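Yaw Opoku
8 February 2020
Spent the morning on the treatment cart at the Prorkthorpe clinic. Notes as a thread, mostly for whoever restocks it next.

Yaw Opoku
Rule for the top: it is a work surface, so nothing is stored there. The rim is raised, which stops small bottles rolling off, but it also encourages people to leave them. Bottles go up while a drawer is being sorted and come off when it is done.

Yaw Opoku
Drawer sorting. Boxes go along the right wall, small loose items on the left. Anything without a readable label is set aside for checking. Do not put it back on the strength of what you think it is.
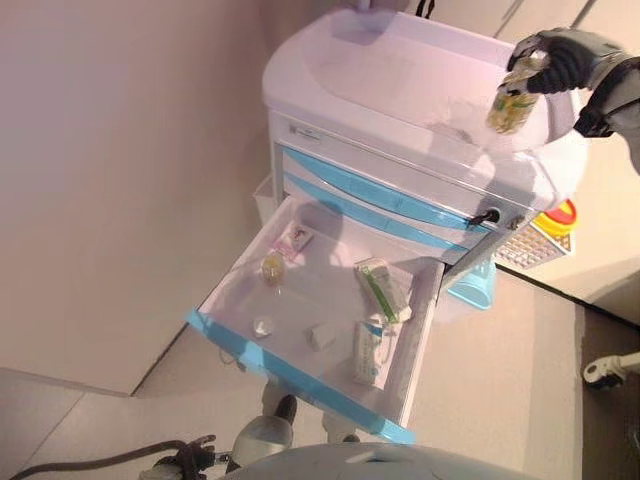 Yaw Opoku
Expiry dates next. I write the earliest date in each drawer on a card and keep the card in that drawer. The full Kpodo stock list runs to 3,297 lines and is no use to anyone standing at a cart.

Yaw Opoku
The lock is on the right of the front. Key turned and removed before the cart is moved, every time. A drawer that slides open on a corner will find a door frame.

Yaw Opoku
Side fittings. Mesh basket above, light blue bin below. The basket is for things you need to see at a glance. Keep it light – the weight sits outside the wheelbase and the cart will pull to the right when pushed.

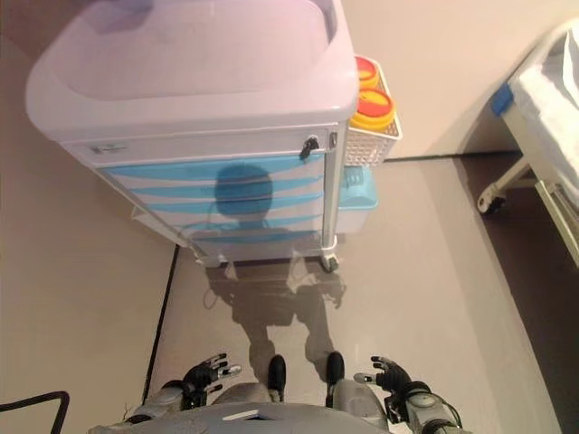
Yaw Opoku
Casters. Wipe the treads, pull out any hair or thread, then push the cart two metres in a straight line. If it wanders, look at the wheels before blaming the floor. Replacement set from Onov was $235, so cleaning is worth the trouble.

Yaw Opoku
Drawer fronts. Damp cloth, neutral detergent, dry cloth after. Work along the coloured strips, not across them, as residue collects where blue meets white. Abrasive pads leave a haze on glossy plastic that does not come out.

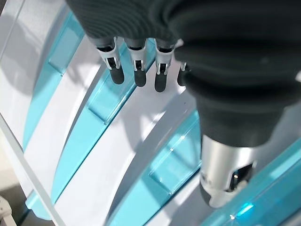 Yaw Opoku
Asked by a colleague at Tremo: how often do you empty the drawers completely?

Yaw Opoku
Once a month for the full empty and wipe. Between those, a quick look at the dates each week. The last full one before today was in December, and the cards were already out of order.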